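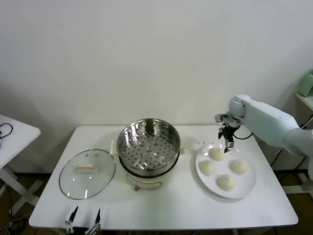 Four Buns and a Steamer: An Afternoon at Stomine

The open day at Stomine starts at two in the afternoon, and by ten past there is no free chair left. The company rents the upper floor of an old dairy in Gruvavdale, and the visitors have come up the stairs with wet coats and many questions. Most of them want to see the kitchen task.

It is a modest task. The buns must go from the plate into the steel basket of an electric steamer, and after that the glass lid must go on top. The robot has two grippers for this, each with a pair of thin fingers. A steamed bun is soft and a little uneven, and this is what makes it difficult.

"A box is the same box every time," says Borghild Sæther, who leads the demonstration. "A bun changes its form when you touch it. If you press too much, you have a mark on it, and the customer sees the mark."

Matvii Kovalchuk wrote a good part of the control software. He tells us that the system has learned from 3,587 recorded attempts, and that the first 2,000 were made with buns of foam rubber. These were later given up. They sprang back too well, he says, and the robot became used to a kind of bun that no baker has ever sold.

The arm comes down slowly over the bun nearest to the wall, with its fingers pointing straight to the table. People stop talking. An older visitor beside me, Stuart Entwistle, ran a canteen in Runville for many years, and he watches with his arms crossed.

"My cooks would have the whole plate inside by now," he says, but he does not look away.

Speed is a subject the team discusses openly. Abdelkrim Salem, who is responsible for testing, would like to handle one bun in 10 seconds before the next open day in February. He is more worried about the lid. Glass reflects the ceiling light, and the robot can misjudge where the surface begins – the handle is much easier to find.

Coffee is served in the corridor afterwards. Entwistle is already at the door of the test room again, asking Salem if the machine could also manage dumplings.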